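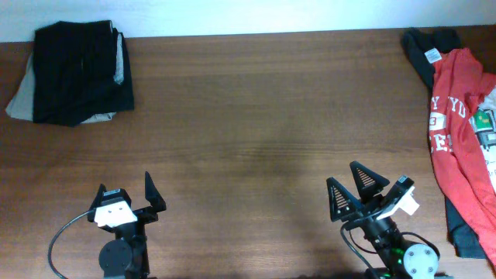

The Warrant in the Drawer

By Shirin Nazari
January 2, 2023

Ezequiel Segura was driving home from a late shift at the Trava packing plant when a deputy pulled him over for a dead taillight. He expected a warning. Instead the deputy ran his license and told him to step out of the truck. There was a bench warrant in his name, issued by the Odden municipal court for failing to appear on a charge of driving with expired registration. He spent the night in the Salcedo County jail and missed work the next day.

The charge was six years old. Segura had renewed the registration the same week he got the ticket and mailed in what he thought was proof. He had also moved. The court notices went to his old apartment, and when he didn't show up, the judge signed the warrant. It stayed in the system until the taillight went out.

"I had been stopped before that," he told me. "I had been through a checkpoint. I voted in that courthouse. I walked right past the clerk's window."

A bench warrant is different from the kind that follows a police investigation. A judge issues it from the bench, usually when a person misses a hearing or falls behind on a fine. There's no detective looking for the person named in it. In most places it doesn't expire. It can sit for years until a traffic stop, a background check or a routine call to the police brings it up.

When the Odden court went through its old files last June, it found 1,186 open bench warrants in cases where the original charge could not have led to jail. The city had 94 that were more than 20 years old. Some of the people named in them had died.

What it costs

Remedios Palacios has been a public defender in Salcedo County for most of her career. She keeps a folder of clients whose only arrest came from a missed date. One was a home health aide who lost her placement after a night in custody. Another was a man who stopped driving altogether when he learned about his warrant, and took the bus to a job two towns over until the route was cut.

The money adds up as well. Odden charges a fee when a warrant is issued and another when it is cleared. Segura's original fine was small enough that he could have paid it out of one check. By the time he stood in front of a judge, with the late penalties added, he owed close to $2,000. The judge took most of that off. He paid the rest over five months.

Palacios doesn't think every warrant should be thrown out. "If there's a victim waiting on a case, that case has to be heard," she said. "I'm talking about tags and dog licenses."

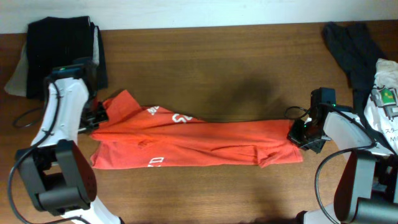 The walk-in docket

The court's answer has been a walk-in docket, held twice a month in the smaller courtroom on Brakemness Street. A person with an open warrant on a minor charge can come in, sign a sheet at the door and see a judge that morning. The court has agreed in writing that people who come in for this docket will not be arrested on those warrants while they are in the building.

That last part took the longest to settle. Chandrasekhar Chowdary, the city prosecutor, was against it at first. His worry was that someone wanted on a serious charge would walk in, sign the sheet and walk out again. The final version covers only warrants from the municipal court. Anything from the county or from another state is handled as it always was, and a notice on the door says so in English and Spanish.

Chowdary now runs the prosecution side of the docket himself. He offers most people the same deal: the warrant is lifted, the failure to appear is dropped, and the original ticket is either dismissed on proof of compliance or paid at the base fine. People who can't pay may ask for 30 days before the first installment.

On the morning I attended, the first case was called at nine and took less than four minutes. A woman had brought a receipt for a muffler repair. The judge read it, asked her to confirm her address and told her she was free to go. She asked him to say it again.

Who doesn't come

Turnout has been uneven. Mahtab Najafi, the deputy court clerk, mails a letter to the last known address in each file, and a large share come back unopened. She has started checking returned letters against water bills, which the city already holds. She would like to send text messages too, but many of the older files have no phone number, and she doesn't want people to take the message for a scam.

There is also the matter of trust. Segura said he wouldn't have gone if he had received the letter. He would have thought it was a trick to get him into the building. His brother-in-law has a warrant in the next county, which has no walk-in day, and so far he hasn't called a lawyer.

Palacios tells people in that position to call the public defender's office before they call the court. A lawyer can often find out by phone whether a warrant is open and ask for a hearing date without the client having to appear at the window. The next docket on Brakemness Street opens at nine, and the sign-in sheet is taken up at eleven.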